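4. Route review: duties of the route clerk

Before automation, the walking carrier chose the route each morning and dealt with obstacles on the spot. With Hakach delivery carts in service, the cart drives the sidewalk segments and the carrier becomes the route clerk for the shift. Route clerks approve segments in the simulator before a cart is sent out and answer stop calls during the run.

4.1 Approving a segment

1. Sign in to Route Desk and open the Esdale map.
2. Select a segment marked "Needs review". Segments longer than 200 meters must be split first.
3. Click Preview. The simulator loads the street at walking height.
4. Look along the sidewalk for fixed objects such as lamp posts, hydrants and kiosks. Check that each one has a keep-out zone on the map.
5. Mark paving joints and cracks as Surface, not Obstacle. A cart will stop for anything marked Obstacle.
6. Leave fallen leaves and small stains unmarked.
7. Click Approve, or click Hold and type a reason.

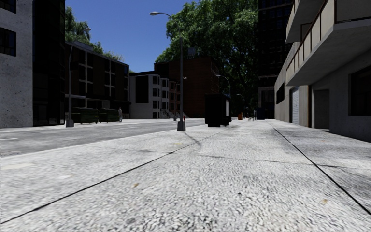 Figure 4-1. Simulator preview of a sidewalk segment, with street lamp and kiosk ahead.

In a segment like the one in Figure 4-1, place the keep-out zone around the base of the lamp, which is wider than the pole. Then check the room left between the zone and the building side.

NOTE: The preview does not show temporary items such as trash bags or scaffolding. If a carrier reports one, put the segment on Hold by hand.

4.2 Answering a stop call

1. Open the call within 60 seconds. After that it passes to the shift lead.
2. Check the live view before choosing Resume, Reroute or Send Carrier.
3. Enter the cause code. Code 14 is "path blocked, object not on map".

CAUTION: Do not choose Resume if a person is within reach of the cart.

4.3 Changes to the shift

Clerks rotate between the desk and the street at noon. Desk time counts as regular hours. Questions about rotation go to Darmawan Nair; requests for simulator training go to Farah Sinaga, extension 66.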